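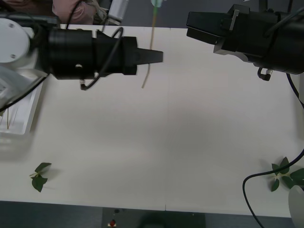 I think most of us own too much stuff for decorating a table, and I say that as someone with a whole closet shelf of it. Glass pebbles, little pinecones, a bag of moss that sheds on everything. I've been setting tables for other people's parties for a while now, mostly in and around Lollberg, and every year I use less. Give me a white surface and something thin and plain to put on it. Look at the shallow tray on the left, with a few skinny tan stems lying in it at a slant – that's about as much decoration as I want near a plate these days. They could be sticks, for all the guests will care. They're the color of toast, they don't block anyone's view, and they leave room for the bread.

I know how this sounds. People hear "a few sticks on a tray" and think I'm being cheap, or that I've been reading those magazines where everybody lives in a concrete box. I like a party that looks like a party! I just don't think the table is where you should spend the effort. Sit down at any big dinner and watch what happens in the first 5 minutes. Somebody moves the centerpiece so they can see the person across from them, then somebody else moves it again to make space for the salad, and by dessert it's on the windowsill next to the coats.

The worst one I ever did was for a summer dinner at the Drokham hall. Everything on it was tall. I had ordered the tall vases from Imelero because the catalog said they'd "bring drama," and boy, they did. The guests spent the evening leaning left and right like they were watching tennis. I took those vases home and they've held umbrellas ever since, which they do very well.

So my rule now is low, light and not much of it. One tray for the small things. If you want height, use a single stem, and put it somewhere other than between two faces. Skip anything with glitter (you'll be finding it in July, I promise). And please skip scented candles, which fight with the food and win.

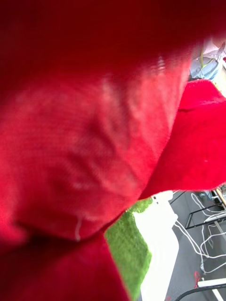

Color is where I get stubborn, because I think you get one loud thing and the rest has to behave. For me the loud thing is nearly always cloth. Flowers cost more and you can't fold them up and put them in a drawer. A big piece of red fabric does more for a room than a cartful of knickknacks, and it doesn't even need to be smooth. See how the creases run across it on a diagonal, and how it goes from bright scarlet to almost maroon where the shadows are? You'd lose half of that with an iron. I wouldn't fuss over the bit of white thread, either. Against a red that strong, with fake green grass and a white tabletop next to it, a thread is not what anybody's going to remember.

Yes, I said fake grass. I used to be a snob about it. Then I tried a strip of it on a kids' table, and it was the one thing all day that every single child had to pet. Grown-ups pet it too, they're just sneakier. Real moss looks nicer for an hour and then you're vacuuming. My only complaint is that people go overboard and cover the entire table, and then every glass sits crooked. Keep it to a patch, and keep it away from the drinks.

My sister-in-law disagrees with all of this, loudly. She runs table runners over table runners, and she thinks my tables look like I got called away halfway through. Fair enough. Hers do look wonderful when you walk in. But I've cleaned up after both kinds, and hers takes 2 people and a stack of boxes with labels on them. Mine goes into a Sanna tote bag with the cloth on top, and I can carry it out to the car in one trip with a plate of leftovers in my other hand.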